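Support > Plindar label printers > Fading and smearing > Ticket

Status: open
Product: Plindar with Skuvden label stock, 1000 roll
Opened by: Ülle Mets

Labels come out fine and go pale within 14 days. The barcode still scans, the text can't be read from arm's length. Shelf is indoors, no window near it.

Reply from support: Please clean the print head and raise the darkness setting to 3.

Did both. The print is darker on day one, which I'd expect, and I doubt it says anything about day 14. Leaving this open.

Update, two weeks on. Same fade. The darker setting bought me a few days at most.

Reply from support: Fading of this kind is usually caused by third-party stock. Can you try a Jirko roll?

Skuvden is the stock your own setup page links to, so I'm not sure who the third party is. I bought the Jirko roll anyway. Put 3 labels from each on the same bin, same shelf, printed one after the other. Skuvden pale again. Jirko better, but the edges have started to go brown, and I was told it was rated for years.

Also tried the Lò overlay film that someone in the comments swears by. It made things worse — the text under the film faded first. My guess is the adhesive reacts with the thermal coating. Support has neither confirmed nor denied that.

Reply from support: We are unable to reproduce the issue. As a workaround you may write the bin number by hand.

So the workaround for a label printer is a pen. Fine. The bins have to be labeled with something before the July count, so I'm writing the numbers on plain stock for now. I still want an answer on the coating, and please don't close this as solved.
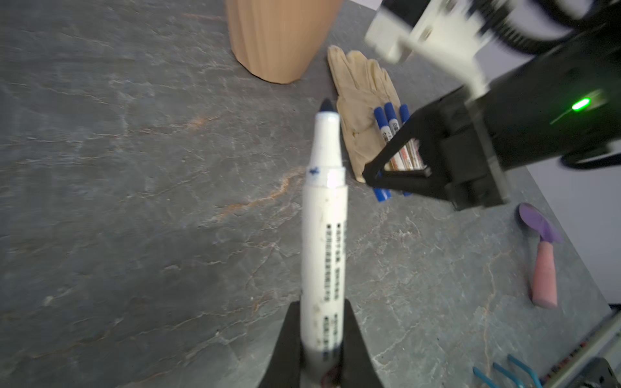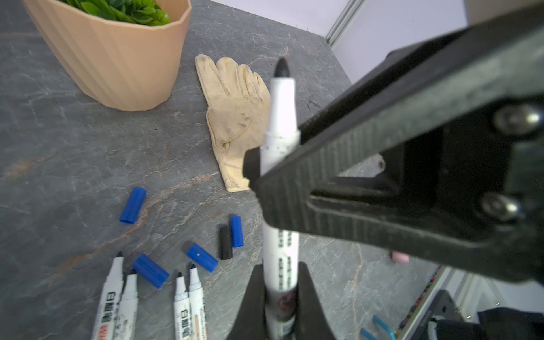

White-barreled marker, tip up, in both.

14 comments
3 people have this problem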